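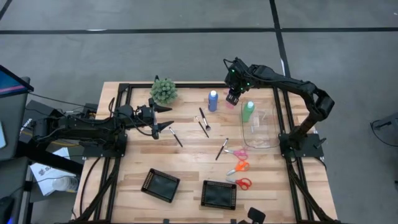 Drelport reset method

The Drelport reset method is a procedure for collecting training data for two-armed robots that sort objects on a tabletop. It was developed at the Arabzadeh Laboratory in Dritstead and takes its name from the Drelport building, where the first trials were run. In the method, the objects on the table are only partly rearranged between recordings, so that each new starting layout keeps something of the one before it. The aim is to give a learned control policy many slightly different versions of the same problem.

Background

Sorting is a common test task in robot manipulation. Loose objects are spread over a work surface and the robot must move each one to a tray, box or basket that has been assigned to its type. A policy is usually trained on demonstrations in which a person controls the arms and the joint positions and camera views are recorded together.

In earlier work at the laboratory, the table was cleared after each demonstration and a fresh layout was set up from a printed plan. This took longer than the demonstrations themselves. Operators also tended to put certain items in the same places, such as bottles at the back and small tools near the front, and policies trained on the recordings often failed when these habits were broken.

Procedure

A session begins with a full layout of household and office objects. Typical items include paintbrushes, scissors, squeeze bottles and markers, along with one or more objects that are not to be moved, such as an artificial plant. Containers are placed last and may stand at a slight angle to the table edge.

The operator records one demonstration, which ends when the arms return to a rest position. A second person then changes part of the layout. At least 2 objects must be moved, and one container must be shifted or turned. Objects that were sorted are put back on the table, but the fixed objects stay where they are until the end of the block. A block consists of 30 demonstrations, after which the whole table is cleared and the fixed objects are replaced or moved.

Scissors are always closed before they are put back. Thin objects may touch each other but may not be stacked. If an object falls off the table during a demonstration, the recording is kept and marked as incomplete.

Workstation

The usual workstation is a wooden table inside a frame of black aluminum profile, with a robot arm mounted on each of two opposite sides. Both arms carry parallel-jaw grippers. The pointed fingers can reach under the handle of a brush lying flat, but they give a poor hold on round bottles unless the arm approaches from the side.

Views are recorded from more than one height. A high view shows the layout as a whole, while a view from near the tabletop shows how far an object is above the surface.

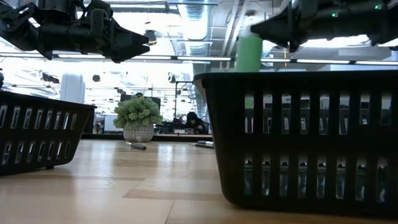

Container walls affect how useful the low view is. Solid boxes hide whatever is placed in them, and early policies sometimes released an object too soon because the rim could not be told apart from the far side of the box. Later blocks used black plastic baskets with rows of vertical slots. The room behind can be made out through the slots, and the flat rim stands out clearly, even with a green object standing on it between the grippers. An object left on a rim counts as unsorted under the scoring rules, and the operator is expected to pick it up again within the same demonstration.

Results

The method was tested against full resets on the Rulletti set, a group of sorting tasks used within the laboratory. Each condition had 300 demonstrations. Policies trained with partial resets placed more objects correctly when the containers had been moved, and did slightly worse when the fixed objects were taken away altogether. Setup time between demonstrations fell by about half. A later collection of 1,000 demonstrations gave a further gain for brushes and markers but little change for scissors, where most errors came from grasps on the blades.

Limitations

Neighboring layouts within a block are similar, and a policy can be overrated if training and test recordings are drawn from the same block. The laboratory's guidelines therefore require whole blocks to be held out for testing. The method has been used only on flat tables with rigid objects. Trials with cloth and loose cable were started in Dritstead, but no results have been released.

See also

Imitation learning
Bimanual manipulation
Teleoperation
Pick and place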